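Renstead Peony & Moth Wallpaper

Skandel Wallcoverings
Item 1297-4
In stock, ships in 4 working days

Big bold botanical. Black linework, hand-inked look, like an old engraving somebody colored in. Peonies in pink and orange-yellow, white daisies, little yellow buttercups, grey ferns, purple buds. And moths! Tiger moths, cream spotted wings with red or orange-red behind. People miss them the first time and then cant stop finding them.

White ground, so it stays light even with this much going on. Good in powder rooms, alcoves, box rooms, the inside of a deep closet. Full room is fine too if you're brave.

Details
Paste-the-wall, non-woven
Straight match
Wipe with damp cloth, no scrubbing
Peels off dry in full strips
Price per roll: see drop-down. Orders over 229 ship free

Colors
Renstead Multi (this page)
Renstead Grey, back in June
Renstead Ink, last 800 rolls, wont be reprinted

Before you order
Measure twice. Large pattern means more waste than a small one, so add a roll if you're close. Check the batch number on every label before you cut anything. We can't take back cut rolls.
Samples are A4 size and show maybe one flower. Order two if you want a feel for the color spread.

Hanging tips
Start at the back wall, pick the flower you want at eye level and work outward. Corners: cut the strip, don't wrap it. Small spaces need a sharp blade, change it often.

Goes with
Espiritu table covering, pastel roses and green leaves on white. Softer print, smaller flowers, sits nicely under the big peonies. Sold by the yard, seperate listing.
Nudbridge paste, ready mixed, one tub does a small room.

Renstead Multi on three sides, rose print on the tabletop:

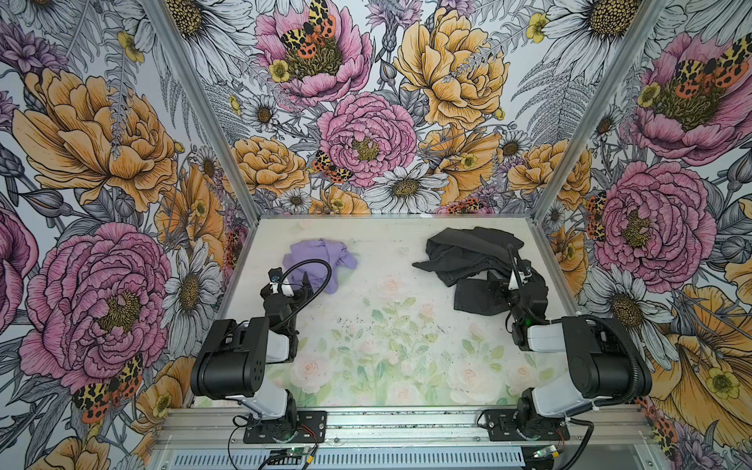
Shipping and returns
Unopened rolls, 30 days, original wrap on. Samples non-returnable. Damaged in transit, send us the label and a photo of the box before you open the rest.

Page updated May 25, 2018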